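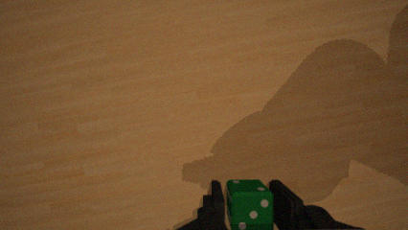 Getting an old record sealed: a Momier lawyer on what to bring and what to skip

Momier's record sealing clinic is back on in December. Same place, the Gaterier law office on Au Street, second floor, doors at 9 a.m. We caught the lawyer who runs it between two hearings and got most of an hour. She asked to go without a name, the clinic has a waiting list already and her phone rings enough.
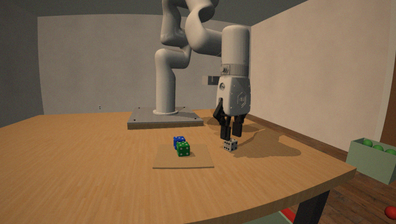

By the Skelarach courts desk

First thing, the paperwork. "Bring the case number. If you don't have the case number, bring the year and the town. If you don't have that either, come anyway and we'll dig." People show up with a shoebox, she says, and the shoebox is fine. What slows her down is the person who threw it all out because the case was dismissed.

Dismissed cases, that's most of her day. "Folks think dismissed means gone. It means you weren't convicted. The arrest is still sitting there, and the landlord's screening company can still find it."

How long has she been at this? 11 years, before that she did evictions. Filed 394 petitions last year, with one paralegal and a scanner she doesn't like.

Does a lawyer do anything a person couldn't do alone? Long pause. "For one old misdemeanor, no. The form is four pages. You can do it at your kitchen table." Where it gets harder: more than one county, unpaid fines, anything where the prosecutor might object. Then there's a hearing and you want someone standing next to you.
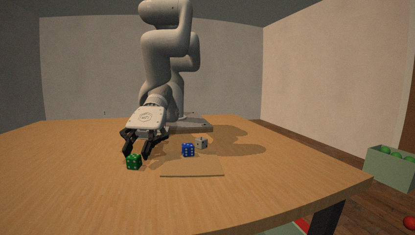
Unpaid fines come up again and again. The clerk will bounce a petition over a balance of a few dollars, and it comes back weeks later with no explanation, just a stamp. "Call the clerk before you file. Ask for the balance on every case, not just the one you remember." She has had clients pay off the wrong case. Twice, same client.

Money. The clinic is free, the filing fee isn't, though there's a waiver form and she says to always ask for it. Private offices in the area charge up to $1000 for a simple petition. She won't call that a rip-off. "They have rent. But ask what you're getting. Will they come to the hearing? Will they send the order out afterward? Get it in writting."

The order going out is the part we hadn't thought of. A judge signs, the court updates its own file, and the private background check outfits keep selling the old version. She mails copies herself. Keep a certified one in a drawer, she says, and one on your phone. 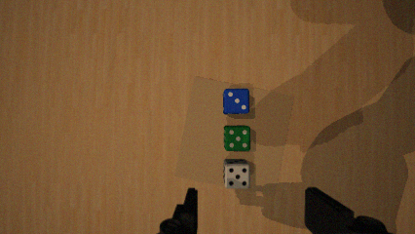 Tabletop seen from above.

What about jobs? Can you say no when the application asks? "Depends on the job. Regular employer, sealed record, generally you can say no. Nursing license, school job, anything with a badge, call me first." She repeats that last bit twice more before we're done.

By her count about 3000 people in the county could file tomorrow and haven't. Some don't know. Some were told years ago they coudn't, and the rules have changed since. "If somebody told you no, ask again."

Next question was going to be on juvenile cases but the bailiff stuck his head in. She did say those run on a seperate form, and to ask for it at the front desk. No appointment needed for the clinic, sign-in sheet closes at noon. Bring a photo ID.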